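# Does the cloth matter? Grasp labels from hand-held demonstrations

Project report, Botitness student group, Standwood
Jul 28, 2021

## 1. Background

Our group collects demonstrations with a hand-held gripper. A person holds the tool, does a kitchen or table task with it, and the wrist camera records the whole thing. Later a small network is trained to predict when the fingers should close and how far apart they should be at that moment. No arm is needed until the very end.

Last year's group reported that the network did well on plain desks and much worse in homes. They blamed the lighting. We thought the table covering was a more likely cause and wanted to test that on its own.

## 2. Data

We recorded 291 demonstrations in 5 homes in Illonau. Each one is a single grasp of a bowl, a cup or a stack of either. People used their own dishes and their own table linen, and we asked them not to tidy up first.

Each recording was put in one of 3 groups by what lay under the object:

- bare table
- cloth in one color
- cloth with print on it

Two of us sorted the recordings separately. Where we did not agree, we watched the recording together and picked a group.
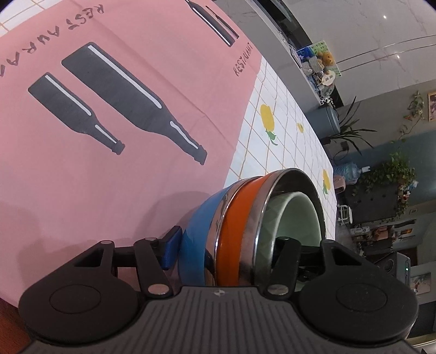 Sorting was harder than we expected. Our rule was to go by the cloth directly under the object, but the network sees much more than that. A pink cloth with dark bottle shapes and lettering can lie over a white checked one with yellow fruit on it, and both are in view when the fingers are at the bowls. We put cases like this in the print group and added a mark for "second cloth visible." Stacks got a mark too. With three nested bowls in different colors there are several rims close together, and the person labeling has to decide which one the finger opening refers to. We always used the outermost bowl, even when one finger was at the open mouth of the stack.

## 3. Method

The network is the one left by last year's group, with no changes to its layers. We trained it 2 times. The first run used only the bare table recordings. The second used a mix of all the groups, cut down so that both runs had the same number of demonstrations. One home was kept out of training and used only for testing.

We scored two things: whether the predicted closing moment fell inside the window we had labeled by hand, and the error in finger opening.

## 4. Results

The network trained on bare tables closed too early on printed cloths. In most of the bad cases it reacted to a dark printed shape near the object. One-color cloths gave it little trouble. The mixed network was clearly better on print and slightly worse on bare tables.

Finger opening was less affected by the cloth. The large errors there came from stacks and from shiny metal rims, in both runs.

We also split the results by the "second cloth visible" mark. There were too few of these recordings in the test home to say anything.

## 5. Problems

The homes differ in more than their tables, so lighting is not ruled out. A better test would use the same room and the same dishes and change only the cloth. We plan to do this in October in the Benedetti building, where the kitchen has no windows.

The labels for stacks should be redone with one opening value per rim. The label tool does not allow this yet.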